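The Fold That Was Supposed to Save My Sundays

Tirham's weekend folding class costs $179 and promises a T-shirt in one neat packet, every time. Radek Ďurica, who teaches it, told me the bed is the best surface in the house. I have my doubts. A mattress gives, and so does every crease you press into it. 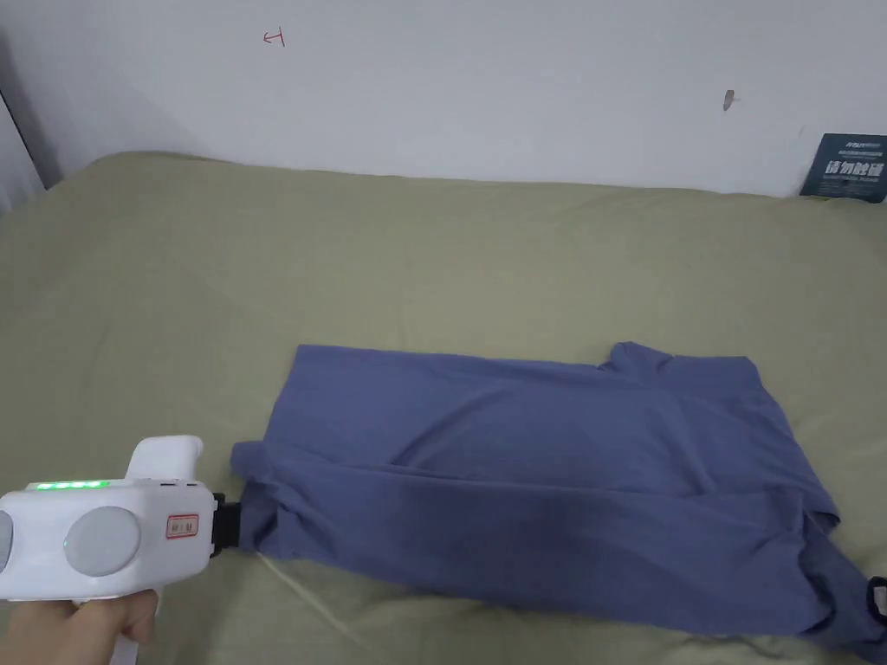 A blue-gray T-shirt on the bed, partly folded, one sleeve still sticking up.

Ďurica blames sleeves on haste. I blame jersey. By May my drawer looked the way it always had, and I was $179 poorer. My mother rolls hers.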